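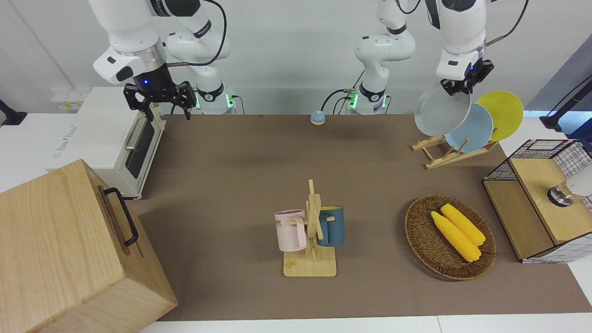

Kitchen counter inspection, Dutbridge site, Room 12
Inspector: Dirk Groen. Reviewed by: Jozef Schouten.
1. Dish storage - Pass. Plates must stand upright and be checked for chips before use. The wooden rack with slanted slats is approved for round plates of this kind, including the blue and yellow ones.

2. Toaster oven - Comment. Keep the door clear and unplug the oven after use. 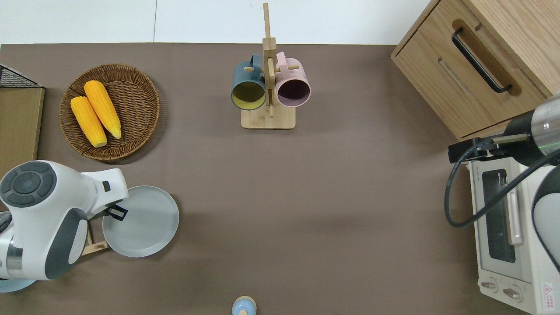 May food be kept on the counter next to the oven?
Dry items may, provided they are at least 10 inches from the door.

3. Outlets - Pass. Cords must not cross the front of the oven
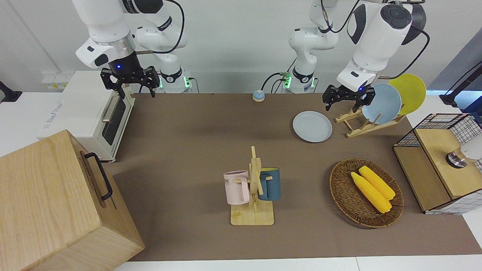

or run under the counter mat. Spare cords go back to the Van Rooij cabinet.

4. Counter mat - Pass. Edges flat, no tears. Recheck in August.
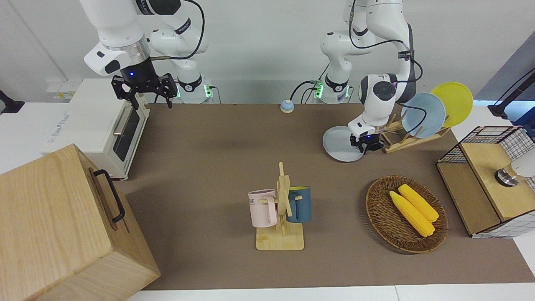
Item 1: gray plate in front of the dish rack, blue and yellow plates in the slots.

5. Open actions - D. Groen to replace the oven label card.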